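About Illon

We test and document robot arm workcells for small firms and training centres
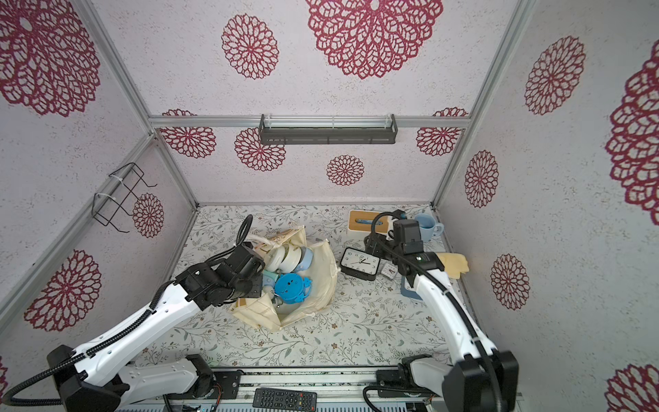

Illon was set up to help people who own one or two robot arms and have nobody on the payroll whose job is to worry about them. Most of our clients are small manufacturers, packing businesses, repair shops and technical colleges. They have usually bought a good machine and had it installed properly. What they tend to be missing is the everyday part: who may start it, what gets checked first, where things go when they are not in use, and what gets written down afterwards.

We write those rules with them, and we run our own cells by the same ones.

What we do

Our work falls under two headings. The first is cell review. We visit, look at how the robot is used on an ordinary working day, read whatever paperwork exists and send a written report. The report lists what should change, in order of urgency, with the name of the clause or house rule each point relates to. We do not sell robots, guards or software, and we take no commission from anyone who does.

The second is practice work in our own workshop. We keep two-arm booths there and use them for handling tasks with everyday objects: bags, mugs, clocks, cloths and so on. Soft things and oddly shaped things are hard on a written procedure. A rule that works well for identical metal blocks may say nothing useful about a canvas bag that changes shape each time it is touched. When we find a gap of that sort, we rewrite the rule and try it again before it goes to a client.

The Hekport Code

Our house rules are collected in a document called the Hekport Code, after the industrial estate where we rented our first unit. It began as a sheet taped to a door. It is now 80 pages long, and clients get a copy with their first review. It does not replace the law or the published safety standards, and it says so on the first page. It covers the ground between those standards and the person standing at the cell on a Saturday morning with a job to finish.

The parts clients ask about most are these.

Before power

The operator walks all the way round the cell, a full 360 degrees if the layout allows it and as far as possible if it does not. Fixings, cable runs, gripper fingers and the emergency stop are looked at every time. The stop is pressed and reset at the start of each shift. A visual check does not count as a test.

Cables

Cables that travel along an arm must have enough slack for the full range of movement and no more than that. We ask for the arm to be driven slowly to each end of its range after any change to a cable, a clip or a tool. Cable ties are allowed for light fittings. They are not allowed as the only thing holding a part that could fall into the path of an arm.

Two arms in one space

Where a pair of arms can reach the same spot, the written procedure has to say which one gives way. We don't accept "the software handles it" as an entry. The software may well handle it, but the operator needs to know what should happen in order to notice when something else does. Shared areas are marked on the cell drawing, and the drawing is kept at the cell.

Objects in the work area

Each task has an object list. Items on the list may be in the work area during a run, and anything else comes out first. If a task calls for a cluttered surface, the clutter is on the list too. Hand tools, phones and drinks that belong to staff stay outside. Items that could break are inspected before and after, and chipped or cracked ones are thrown away and replaced with the same type.

Backgrounds and surfaces

This section surprises people. Cells that rely on cameras can behave differently when the walls or the floor covering change, so the Code treats a change of surface as a change to the cell. Patterned, plain, shiny or matt, it is recorded, and the slow-speed checks are repeated. We added this after a client repainted a back wall over a holiday and spent most of June looking for a fault in the gripper.

Stopping

Anyone may stop a robot. They do not have to be trained on it, and they do not have to be right. Restarting is another matter, and only a person on the authorised list may do that, after looking at the cell and clearing the cause. Every stop goes in the log with a time and one line of explanation. Long explanations are not required – we found that when they were, people stopped logging.

Reaching in

No one puts a hand into a cell while the arms are powered, including to straighten an object that has fallen over. The run is stopped, the arms are made safe, the object is moved and the run starts again from the beginning or from a marked restart point. It costs some 4 minutes. We plan our own days on the basis that it will happen.

Projects

Kubiak is our shared incident log. Member firms send in short reports of stops, near misses and odd behaviour, with the company name removed, and receive everyone else's in return. There is no ranking and no score. Most entries are dull, and we would like them to stay that way. The useful ones are often about small matters, such as a worn label or a checklist that two shifts read differently.

Huvano is our training course. It lasts two days and is meant for operators and supervisors together. The first day is spent on the Code, and the second is spent at a cell. We keep groups small enough that everyone carries out the start-up checks, a stop and a restart themselves. There is a short practical assessment at the end, and people who do not pass can take it again without paying a second time.

How the rules are changed

Anyone who uses the Code can propose a change. The proposal has to describe something that happened, or could plainly happen, and give the wording the person would like to see. We try the new wording in our own workshop before we adopt it. If it makes the job slower, we note by how much. Some safe rules are slow and we keep them, but clients should know the cost before they sign up to one.

Rules are also taken out. Once a year we go through the whole document and ask what each entry is for. If the equipment it was written for has gone, or a better rule now covers the same risk, it is removed and listed at the back with the reason.

Working with us

A first conversation is free and usually takes less than an hour. It helps if you can tell us the make of your robot, how many people use it, what it handles, and whether it shares a space with another machine or with people on foot. Photographs of the cell are welcome, and so is your existing paperwork, however thin. Please don't tidy the cell before we visit.

We can normally offer a review date within a few weeks. Cells that have had a recent injury or near miss are moved to the front of the queue, and in those cases we ask that the machine stays off until we have spoken to you.

Visits to our workshop are by appointment. Closed shoes are required, long hair must be tied back, and visitors sign the same entry sheet as staff.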